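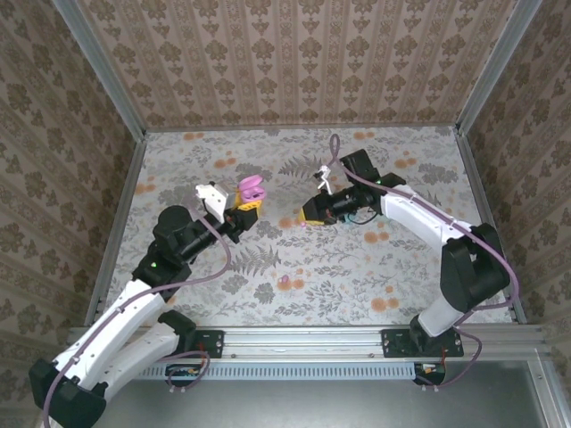
Fern and blossom print on the tabletop, with striped damask paper on the three walls.

Pattern at bench scale: Olga Iturra on papering small enclosures
Skidivport Interiors Review, 12 Oct 2018

Olga Iturra trained as a paperhanger and spent most of her working life on stairwells and hotel corridors. The greater part of her current work is much smaller: booths, display bays, cupboards with the doors off, and enclosed benches with three walls and an open front. She prices these by the corner instead of by the square metre.

"The area is nothing," she says. "I can carry the whole job under one arm. The labour is in the two inside corners and in the line where the wall meets the top. Those are where the eye goes."

The combination she was asked about most often this year pairs a botanical tabletop with a damask wall. The top has grey fern fronds and leafy sprigs on a pale background, with orange-peach blossoms scattered through them. She calls this print Plotham. The wall pattern, Pelonard, is a medallion in grey-brown on cream, repeated in vertical stripes.

She does not regard the two as an obvious match. "On paper you would say there is too much going on. Two patterns, both busy, meeting at a right angle. What holds them together is the value. The greys are close and the grounds are both pale. The blossom is the warm note and it stays on the horizontal."

Asked whether a plain wall would have been safer, she says it would have been quicker. A plain paper at bench scale shows every lump in the substrate, and her substrates are usually board that somebody else has cut and screwed. She fills the screw heads, sands, sizes with a diluted paste and leaves the panels overnight before lining. A medallion pattern will hide a small fault in the filling. It will not hide a panel that is out of plumb.

"A stripe is a plumb line printed on the wall. If the corner leans, the stripe tells you, and it tells everybody else as well. With a big room you can lose a few millimetres over the drop. In a bay you are looking at the whole height at once."

Her method is to ignore the corner at first. She strikes a vertical on the back wall and centres either a medallion or the gap between medallions on it, depending on which leaves the better cut at the sides. The back wall is hung outward from that line. The paper is then taken round each inside corner by a few millimetres and trimmed, and the side wall begins with a fresh vertical and overlaps the turn. The mismatch is concentrated in the corner itself, where it reads as shadow.

She prefers a paper of 190 grams per square metre for this. Lighter stock stretches when pasted and the stripes wander. Heavier stock does not fold cleanly into an inside corner and tends to lift there once the heating comes on. Paste is Sjögren, mixed slightly stiffer than the packet suggests, and applied to the wall if the paper allows it.

The bottom edge gets its own treatment. Where the wall is hung before the top goes in, she runs the paper past the finished level and lets the top cover the cut. Where the top is already fixed she has to trim to it, and she leaves a hairline so that a damp cloth used on the work surface does not wick into the paper. She seals that line with a clear matt acrylic. Silicone she will not use, on the grounds that nothing can be painted or pasted over it afterwards.

On the top, the question is orientation. Fern prints have a direction even when the designer says they do not. Iturra lays out the sheet, stands at the open side and turns it until the fronds stop pulling to one corner. She then checks where the blossoms fall at the front edge. A flower cut in half at the back will pass. At the front she will shift the sheet to avoid it if there is enough spare.

Waste is the figure clients dispute. Her last order for a group of bays came to 3,000 mm of wall pattern on each cutting list, of which 1,125 mm went in offcuts. She keeps these, labelled by batch, for repairs. Batches matter more than the pattern number, in her view, as a cream ground can shift toward yellow from one run to the next and the difference is plain when two drops are side by side.

"People order one roll short and then want me to find another. I can find another roll. I can't find another roll from April."

On durability she is cautious. Wallpaper in a working enclosure will be rubbed at elbow height and knocked along the lower edge. She recommends a wipeable finish and sends every client away with a sheet of care instructions: dry cloth first, then a barely damp one, no solvent cleaners, no tape on the face of the paper. Marks on the top are easier to deal with, as a scattered print breaks up a light scratch. Scratches across the stripes stay visible.

Lighting gets more of her attention than it once did. A lamp placed close and to one side will rake across the wall and pick out each seam. She asks to see the lights on before she rolls the joints down for the last time, and has gone back to re-roll a job when fittings were changed after handover. A matt paper is more forgiving than a satin one. The cream ground in Pelonard bounces a fair amount of light back onto the top, and she considers that an advantage over the darker colourway, a charcoal she has hung only once.

She has been asked for the same pairing with the patterns swapped, damask on the flat and fern on the walls. She made up a sample board and sent it back with a note advising against it. "Stripes on a table run somewhere. They run to the left or they run at you. The client is still thinking about it."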